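Lakmal Sultana on ghosts, ferries and getting a second series of Fultell

June 24, 2022

Lakmal Sultana has been awake since five and is still talking faster than I can write. The second series of Fultell, the ferry-town mystery that half my friends have been pressing on the other half, starts on Tastix in July, and its creator watched the finished opener for the first time last night. "I cried at my own joke," she says. "It isn't even a sad joke. I think I was just so pleased to see everyone again."

If you missed the first run, go and find it. Fultell follows Nessa, a ticket clerk in a small harbour town, who starts to notice that one passenger on the late boat never gets off. It could easily have been a plain ghost story, and for two episodes it more or less is. Then it becomes something odder and much funnier, with a wedding in it, and a court case over a shed.

Sultana wrote the pilot years ago, when she was working on the daytime serial Gamage and doing her own scripts at the kitchen table after tea. "Gamage was the best school I could have had," she says. "You had to get somebody into a room, have them say a terrible thing and get them out again in two pages. I still write like that. I get nervous on page three."
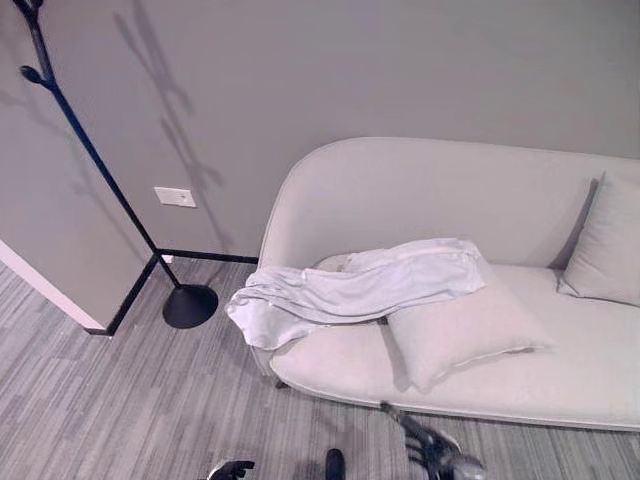
A coat rack against a pale grey wall

The new series has eight episodes, same as before, but they're longer. The opener runs to 52 minutes and I wouldn't lose one of them. Nessa now has the harbour master's job, which she is dreadful at, and her mother has moved in with a parrot and a legal grievance. The passenger is back too, although Sultana will only tell me that he has "a different hat and a better lawyer".

Was it hard to pick the story up again? She pulls a face. "The first series I'd been carrying about for ages, so every scene had been rewritten in my head on the bus. This time I had a blank page and a deadline. I wrote 14 versions of the first scene! One was a dream. One was from the point of view of the boat. I'm quite fond of that one, I may send it to people at Christmas."

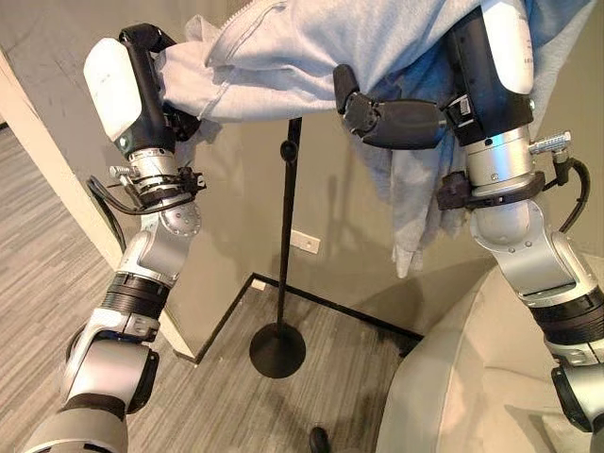 A town full of new faces

The part of Tam, Nessa's teenage cousin, went to an open call, and 3,961 tapes came in. Sultana wanted to watch all of them and was gently talked out of it, though she got through far more than anyone had asked her to. What she was after was somebody who could listen. "Tam hardly speaks in the first two episodes. He's always in the doorway while the grown-ups shout. So we asked everyone to send us a minute of themselves listening to a relative tell a long story, and oh, it was wonderful. So many uncles. I could have made a series out of the uncles."

The filming itself took 41 days, most of them beside the sea and a good number of them in rain. Habibur Amarasinghe directed the first four episodes, and Sultana talks about him with real warmth, even when she's complaining. He kept cutting her dialogue. There's a row in episode three, between Nessa and her mother, that had four pages of speeches in the script and now has a kettle and one line. She says she sulked over it for a whole lunch and then asked him to do the same to episode four. 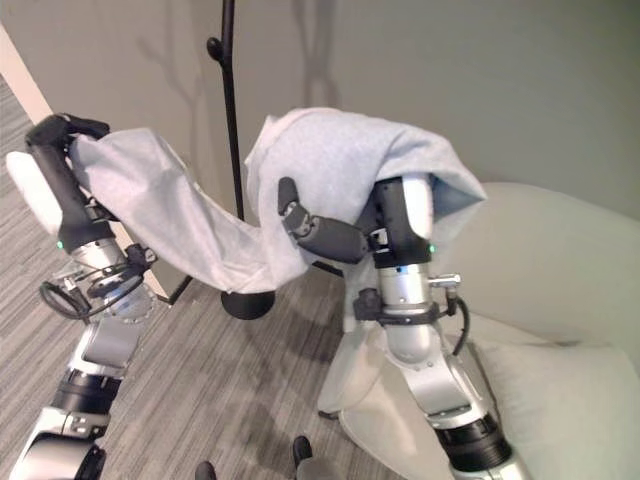
Habibur Amarasinghe remembers the sulk lasting a good deal longer than lunch. He told me by phone that the speeches were lovely and that he'd kept a copy of them, but that once he saw the two actors standing at the sink with their backs to each other he couldn't bear for anyone to talk. "I rang Lakmal that evening and read her what was left," he said. "It took four seconds. There was a very long silence and then she laughed."

It's a terrific scene, by the way. I've watched it three times and I still don't know whose side I'm on.

Sultana is just as happy talking about other people's television. She loves anything with a map in the titles, she'll watch any courtroom drama to the end however bad it gets, and she thinks weekly episodes are a gift. Tastix put out the first series of Fultell all in one go - this time there'll be one a week, which she asked for. "I want people to have the wrong theory for six days," she says. "I want them to be rude about each other's theories at work. When I was a child my aunt used to ring ours the second the credits started, every single week, and she was never once right."

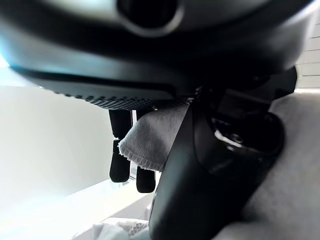
She's also hoping the slower pace will help the smaller characters. The shed, I'm glad to report, has its own episode. So does Mr Corrie from the bait shop, who had six lines last time and got more post than anyone else in the cast. Sultana wrote his episode in a weekend and says it's the easiest thing she's ever done, mainly because he wants so little: a quiet morning, a new till, an apology from his brother.

And a third series? There's nothing agreed, but there's a notebook, and she did let me see the cover. She has a title for the last episode and she knows who is on the boat in it. In the meantime she's adapting Girnent, the lighthouse novel she has been trying to get made since before Fultell, and she's down to the second draft. "It's got one location and three people and they all hate each other," she says, beaming. "I'm having the best time."

Fultell returns to Tastix in July, with a new episode each week.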